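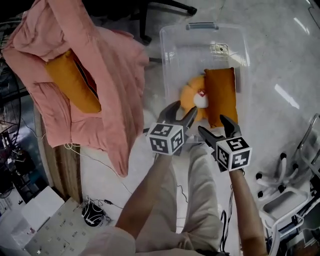

marshhen replied: I would still wash them before they go away, even the ones that only sat on a shelf since October. Dust holds onto moisture, and moisture in a closed bin is how I lost a whole set of my mother-in-law's table runners. I know the original question was only about bins versus bags, but to my mind the two things go together.

We use cookies to remember your login and to see which boards are popular. Accept all | Manage choices

tuckaway_jo wrote:
Thank you, marshhen, that helps. For anybody just joining, I'm the one who started this. We moved into a smaller place in July and I went from a full basement to one hall closet and a crawl space over the garage. I have fall things, Christmas things, Easter things, and a frankly silly number of throw pillows and stuffed critters that the grandkids expect to see every year. My question was whether to keep everything in hard clear bins or switch the soft things over to those squashy vacuum bags, and whether I should sort by holiday or by room. I've gone back and forth on it so long that my husband has started leaving the house when I bring it up.

pinecone_attic wrote:
Clear bins, every time. I had the vacuum bags for one winter and the pillows never came back to their right shape. One of them had a crease down the middle like a folded road map and I ended up giving it to the dog. The bags also lost their seal by about Valentine's Day, so I opened the closet and they'd all puffed up and pushed the ironing board over. Mine were the Kustex ones from the discount store, so maybe a nicer bag does better, I couldn't tell you.

oldoakporch wrote:
I'm going to disagree a little, in a friendly way. I have used Kustex bags for four years on quilts and they've been perfectly fine. The trick with them is to leave some air in! People pump them down until they're hard as a board and then wonder why the stuffing is crushed. Squeeze out about half, close it up, lay it flat. I wouldn't put a plush toy in one, I grant you that, or anything with a shape you care about. But for quilts, tablecloths and flat cushion covers they save me a whole shelf, and a shelf is worth a lot when you've only got the one closet.

pinecone_attic wrote:
Fair enough, I did pump them hard. I'm still not going back, I think I'm just mad at them.

marshhen wrote:
Before anybody buys anything, please think about that crawl space over the garage. Ours gets so hot in summer that candles melt into one lump, and I've had the glue let go on wreaths. Fabric will survive it, but anything with a hot-glued face or felt pieces on it I'd keep in the hall closet. I'd do that even if it means the Christmas dishes go up top.

tuckaway_jo wrote:
Oh, I hadn't thought about the glue at all. I have a scarecrow whose whole face is glued on. He is coming down tonight.

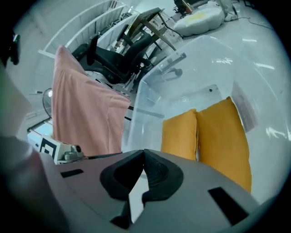

Do the lids need to seal tight for fabric, or is a plain snap lid all right?

A plain snap lid is fine indoors as long as everything goes in bone dry, and I'd save the gasket lids for a garage or a basement where bugs and damp are a worry.

That was my question and oldoakporch's answer from the other thread, by the way. I copied it over because two people messaged me asking the same thing. I'm ribbonbox, hello, I mostly read and don't post much.

Since I'm here I'll put in my two cents on the holiday-or-room question. I sorted by room for years and it was a misery. Every season I had to open every bin in the house, because the living room bin had a bit of Easter and a bit of Halloween and half a nativity in it. Now I go by season and it takes me one cup of coffee. If a season doesn't fill its bin, I let it be half empty and I don't let anything else move in. That last part is harder than it sounds, especially when you're holding one lonely shamrock garland.

oldoakporch wrote:
Hello ribbonbox! You should post more. I agree on season, though I do keep one bin just for throw pillows all year long, because mine get swapped around so often. The mustard and rust colored ones come out in September and then I can't bear to put them away until after Thanksgiving.

lakeside_mim wrote:
I'm the odd one out, I sort by room and I like it. I only really decorate two rooms, the front hall and the kitchen, and I don't have grandkids to keep up with. So I think it depends on how much you've got. If you have more than 100 pieces I'd say season. If you have a small batch like mine, room works and you don't need to feel bad about it.

On brands, I have the Segers bins and the Druvlow ones. The Segers have better handles. The Druvlow ones stack straighter, but the corners went cloudy on me and one cracked when I dropped it down two steps. If your things are going up a ladder, Jo, I'd get whichever has the handle you trust.

pinecone_attic wrote:
Geren makes a long low one that slides under a bed, if anybody is short on closet. I keep my wrapping paper in it. It's too shallow for pillows unless you lay them flat, but that's one less thing in the hall.

tuckaway_jo wrote:
Under the bed! I completely forgot we have an under the bed. All right, here is my plan, and please speak up if I'm about to do something foolish. Wash the soft things and let them dry a full day. Plush and pillows in clear bins by season, in the hall closet. Quilts in two of the half-squeezed bags, flat on the top shelf. Dishes and metal things go over the garage. Paper under the bed. Scarecrow wherever he likes.

marshhen wrote:
Two days to dry if they're thick. The middle of a pillow stays damp long after the outside feels done. And put a list on the end of the bin, where you'll see it once they're stacked. I taped mine to the lids the first year and had to unstack the whole tower to read them.

lakeside_mim wrote:
I'd still go easy on washing the plush. Some of the older ones have cardboard or beans inside and they won't thank you for it. A going over with the brush attachment on the vacuum is plenty for those.

marshhen wrote:
That's a good point, check the tag first. I stand by washing the pillows, though.

ribbonbox wrote:
Does anybody put cedar in with theirs? I've got a bag of the little blocks and I can't decide if they do anything or just make everything smell like a hamster cage.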